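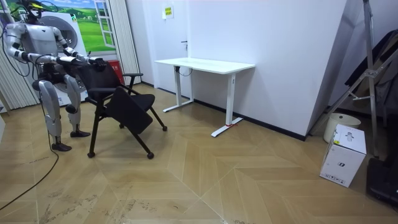
We started the Stoltside collection with furniture because furniture is what gets moved most in any building, and because everyone who came to our first open evening asked about it. What the learning system needs from us is plain enough: lots of examples of one task, done a little differently each time, with the starting position changed and the clumsy attempts kept in alongside the smooth ones. For the chair set we chose a black one on casters with a seat panel that hangs down at an angle when it is partly folded, and I have grown quite fond of it, although it has given us more trouble than any other item on the list! The arms meet at the top of the backrest, and a good grip up there is what we look for first when we go back through an example. Reiko Kudo wrote the labels for this set and she has a separate one for the backrest, a separate one for the armrest, and one for everything else.

My name is on the page as the editor, but the work belongs to the whole Stoltside group, and I would like to thank Isamu Takeda for putting up with my questions (he set up the joint recordings and explained them to me more than once, very patiently). The target for the chair task is 300 examples. We had 41 that passed review when I put this page together on 2019-10-16, so please think of it as a look in through the door while we are still busy.

A little about what goes into one example, for the friends and families who have written to ask. Each one has the video, the positions of the joints, and a short written note in ordinary words, such as "both arms forward, chair tilted." The notes take longer than you would think. Reiko and I once spent a whole lunch on the difference between "tilted" and "leaning," and in the end we kept "tilted" and threw the other one out, which meant going back over a good many files.

Bending at the hips with the knees flexed, one dark hand pressed on the top of the backrest and the other arm reaching around toward the back of the chair. Isamu likes examples with a deep bend in them, as they give the system something to learn about the legs as well as the arms, and I like them because the whole body is at work on one ordinary chair.
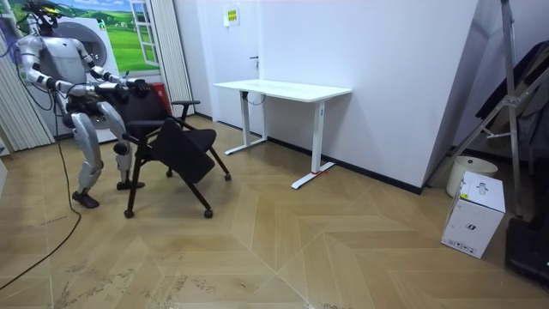
Coming next to the gallery

The next set will be called Getley, and it covers small tables and stools. We plan 2 rounds of it, with the notes written by 3 people instead of one, so that the wording doesn't lean too much toward Reiko's way of putting things (her suggestion, I should say). I'll add pictures as the examples pass review, and the chair page will stay up for anyone who wants to come back to it.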